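Fadlow (automation program)

Fadlow is a workplace automation program at Ostermann, a contract packing company in Drurkdale. It moved the picking and placing of mixed goods from hand packers to two-armed robots, which are rehearsed in computer simulation before a task goes to the packing floor. The program was started by operations manager Knut Engelhardt and uses control software called Borus.
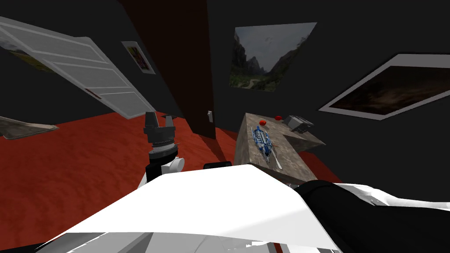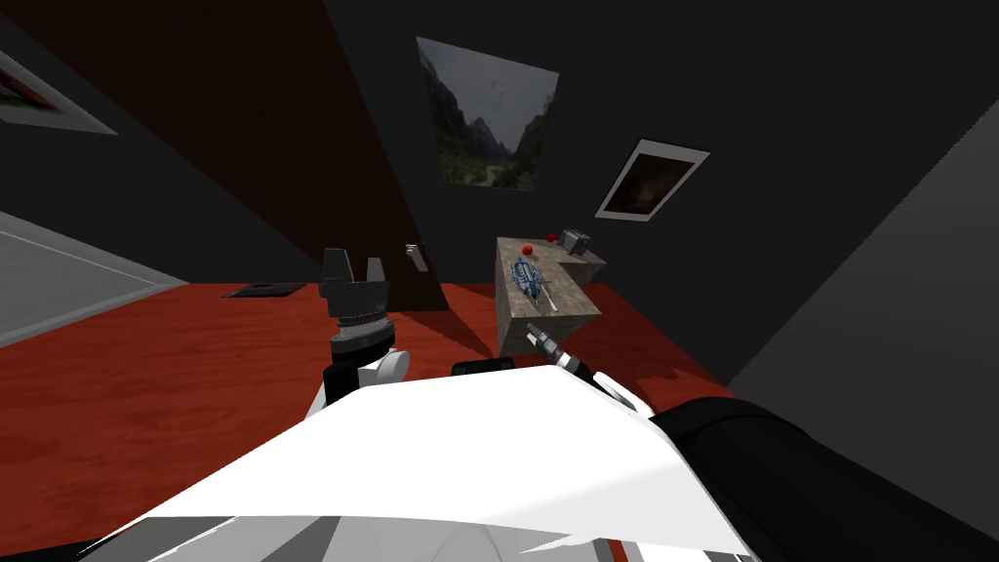

Before Fadlow, a packer at Drurkdale stood at one counter for a full shift and was paid partly by the piece. Under the program most of that time goes to preparing and checking robot tasks. Staff now called cell operators work through simulated rooms in which the robot has two arms and a stone-textured counter holds unlike items, such as a thin white stick lying near a blue and white object, with two red ones farther back. An operator decides which item should be taken first and marks any reach that brings the arms too close together. Zakhar Hrytsenko, a former line packer, wrote most of the marking rules in use at the site.

Training and pay

Retraining takes 6 weeks, of which 2 are spent entirely in simulation. Ostermann ended piece rates for cell operators in October and replaced them with an hourly wage. Packers who had been among the fastest on the old line lost income under the change, and the works council, led by Lacey Rowbotham, obtained a one-time payment of $4,000 for each of them. The site had 529 employees when the agreement was signed on 09/03/2024.

Effects on work

Lifting and repeated wrist movement have decreased, according to the council's own survey. Complaints of eye strain and of working alone have increased. Operators sit in separate booths, and the shared breaks of the old line were dropped, then partly restored at the council's request. Night shifts remain staffed by hand packers, as the robots are not run without a technician on site.

Arne Ruppert succeeded Engelhardt as head of the program. A plan to extend Fadlow to the returns department is under discussion.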